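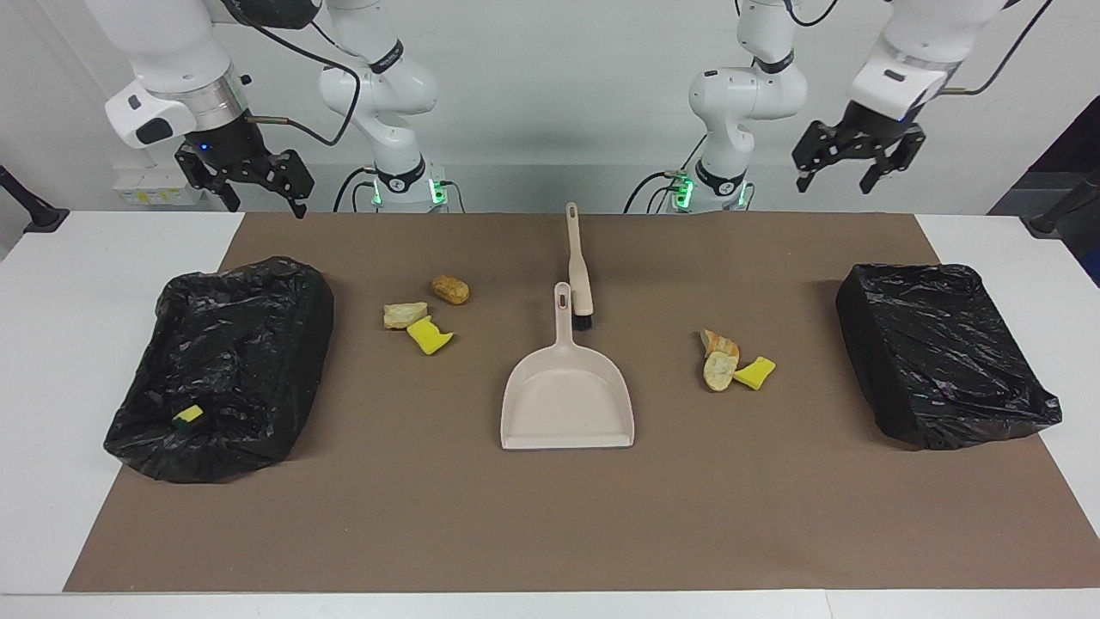 Page last changed: June

Sorting Assistant, Small Waste (part-time) – Bemetgate, Ristlow site

Bemetgate runs sorting trials on small household waste. We are hiring two assistants to set up work areas, sort mixed pieces into lined bins, and reset the area between runs. The post reports to Thitima Intarasuk.

Duties
Lay out the brown sheet and smooth it flat before each run.
Line the bins with black bags, fold the excess over the rim, and replace torn bags.
Sort pieces by type and log each one on the Tallach sheet.
Clear the area and wipe down surfaces at the end of the shift. 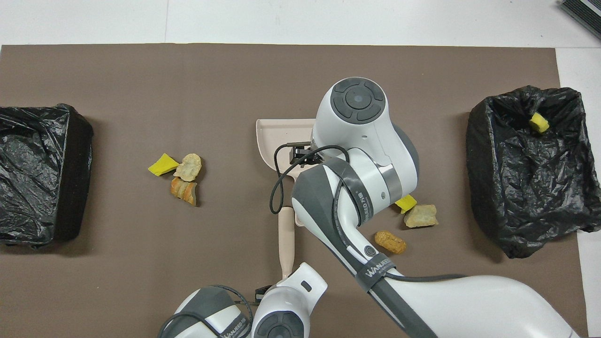 Most errors in the log come from pieces that are hard to name at a glance. Sponges are simple: yellow ones stand out on brown paper and against a black liner alike. Rough beige chunks and orange-brown pieces take more care, and the written guide has to be followed even when a piece looks like something else. Training on the guide takes two shifts, both paid.

Requirements
Able to stand, bend, and work at floor level for part of the shift.
Normal color vision, or corrected to the level set in the guide.
Clear handwriting – the log is kept on paper.
Prior work in cleaning, packing, or recycling is useful but not required.

Terms
Contract length is 320 hours. A completion payment of $500 is made with the final paycheck. Gloves are supplied. Shifts start at 8:30 a.m.

To apply, send a one-page resume to the Gbeho hiring desk, marked for Thitima Intarasuk. State the earliest date you can start.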